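村の秋まつりの「名前当て」、景品の決め方はこれでいいのでしょうか

投稿者:はったけ西

移住して三年目の者です。うちの地区では毎年10月に手作り人形の展示があって、今年から係に入ってしまいました。前任者から渡されたのは封筒ひとつと、去年の応募用紙の束だけです。

困っているのは「人形の名前当て」です。沿道の人形にそれぞれ名前がついていて、用紙に書いて一番多く当てた人が勝ち、という企画なのですが、去年の用紙を見ると満点が5人います。なのに景品をもらったのは一人で、どう選んだのか記録がありません。前任の方に聞いたら「早く出した人だったと思う」とのこと。用紙に受付時刻の欄はないんですけどね。

それから参加費。一枚800円で、集会所の屋根の修繕に回すと用紙に印刷してあります。屋根の話は私が越してきた年から聞いていますが、足場が組まれたのを見たことがありません。疑うわけではない、と書きたいところですが、少し疑っています。

知りたいのは次の点です。
・満点が複数出たときの決め方は、くじ引きで文句が出ないものか
・答えの発表は当日か、後日の掲示か
・参加費の使い道はどこまで書いて出すべきか

よそでどうしているか、実際に係をやった方のお話が聞きたいです。「みんなで話し合って」という答えは、話し合って三回流れたあとなので、できればご遠慮ください。

投稿者:Glykeria Economou

日本の山あいに嫁いで長いので、日本語で書きます。うちの地区でも似た催しを続けていて、私は名前当ての係を5回やりました。うまくいった年ばかりではありません。

満点が並んだときは、私ならくじにします。早い者勝ちは公平に聞こえますが、初日の朝に回れる人だけが得をします。勤めのある人や、昼から孫を連れて来る人には最初から不利です。ただ、くじにも疑いの目は向きます。裏の事務所で引いて結果だけ貼り出した年は、当たったのが係の親戚だったので冬まで言われました。それ以来、閉会のあいさつの直後に、皆の前で、係と関係のない子どもに引いてもらっています。

用意するものと手順を書いておきます。細かいですが、細かいところで揉めますので。

用紙の下に半券をつけ、通し番号を手で振る。受け取ったらその場で半券を切って渡す。

採点は二人で別々にやる。「かかし丸」を「カカシマル」と書いた人を正解にするかどうかは、採点の前に決めておく。後から決めると、誰の用紙か見てから決めたと思われます。

満点の番号札だけを器に入れる。中が見える浅い皿は避けて、深さのある鉢を使う。入れる前に空なのを見せて、札を一枚ずつ読み上げながら入れる。
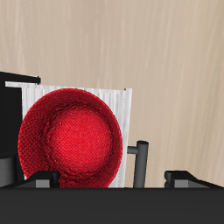
答えの発表について

当日の夕方と、翌日からの掲示の両方をお勧めします。当日だけだと、帰った人から電話がかかってきます。掲示は集会所の戸と店先の二か所で、二週間ほど貼っておけば足ります。うちはネットにも出していますが、見ている人がどれだけいるのかは怪しいと思っています。正解と一緒に、満点が何人で、くじで決めたことまで書いてください。当選者の名前を載せるかどうかは本人に聞いてからです。

参加費について

800円は、名前当ての一枚としては高いと感じました。うちはもっと安くて、それでも高いと言う人はいます。何枚売れて、景品と印刷にいくら使い、いくら残って、どこに渡したか。この四行を答えと同じ紙に書けば、たいていの疑問は消えます。消えない人は何を書いても消えません。屋根のほうは、積み立ての通帳を誰が持っていて、残高がいくらなのかを先に聞いたほうがいいでしょう。目標額が決まっていないなら、屋根と印刷するのは一度やめたらどうでしょうか。

投稿者:Filippos Lambrakis

くじなんかより、決勝問題を一問つければ済む話では? 人形を全部合わせてボタンはいくつか、とか。近い人が勝ち。うちの隣町はそれです。

投稿者:Bastian Baumgart

上のボタンの案、うちの町内でやりました。お勧めしません。

人形の服は雨で脱げるし、夜のうちに誰かが帽子を取り替えるし、初日と最終日で数が変わります。係が数えた数字は70でしたが、自分で数えた人が三人、全員違う数字を持って抗議に来ました。隠れているボタンも数えるのか、縫い目だけ残っているのはどうなのか、と一時間やりました。景品は米でした。米であれだけ言い合えるとは思いませんでした。

数で決めるなら、雨の当たらない室内に置いた瓶の中身とか、誰も触れないものにするべきです。それでも瓶に詰めた本人の家族は知っているだろう、と言われますが。

もう一つ、協賛の件も確認しておいてください。うちは景品を「Handell」という雑貨屋から出してもらったのですが、店からは三つ来ていたのに、掲示には二つしか書かれていませんでした。残る一つは係の控室のお茶の時に使われていたそうです。悪気はないと説明されましたし、たぶん本当にないのでしょう。でも受け取った物の控えは、受け取った日に書いておくことです。

投稿者:はったけ西(質問した者です)

ありがとうございます。くじは皆の前で引く方向で出してみます。カタカナの件は考えてもいませんでした。去年の用紙を見直したら、ひらがなで書いた人が一人だけ不正解になっていて、カタカナの人は正解でした。

通帳の件は、2月22日の寄り合いで聞きました。「あるはずだ」という返事でした。誰の家にあるかは、次回までに調べるそうです。ボタンはやめておきます。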